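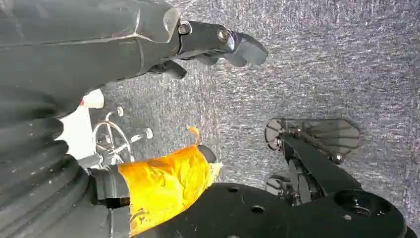

About us

Vudico writes control and planning software for robot arms. We started with one product, a motion planner called Erka, and it is still what most customers come to us for. Erka takes a goal pose and a model of the cell and returns a path the arm can follow. It now runs on arms from nine manufacturers.

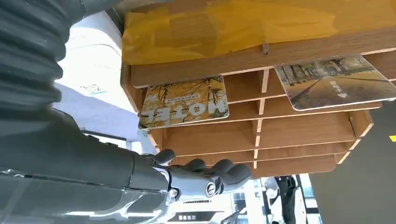 Manipulation Software Group

Our group looks after everything between the camera and the joint controller. There are 34 of us, split between perception and planning. Reaching in under shelves and around cluttered desks takes up a good part of our year – the planner has to treat the wrist, the fingers and any cabling as one body.

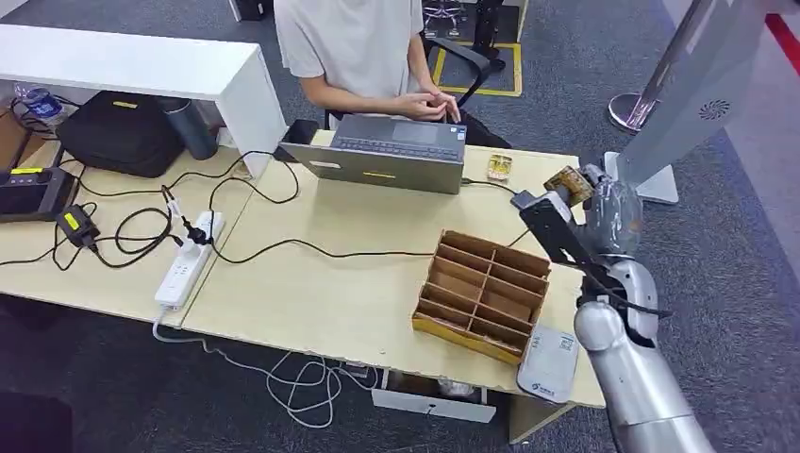 Perception is handled by Enov, which estimates the pose of small packaged goods and passes grasp candidates to Erka. Both log to the same file format, so a failed grasp can be replayed offline at the bench. The regression suite holds 1615 recorded grasps and runs every night in almost 30 minutes.
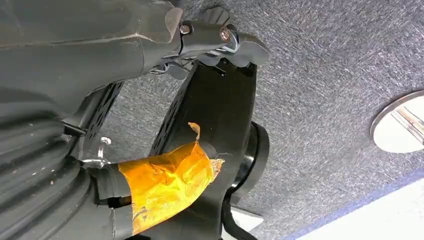 Gripper fingers, one wrapped in orange tape.

Pryor, our calibration tool, is licensed separately. The next release of all three is planned for October.

Page last updated July 7, 2019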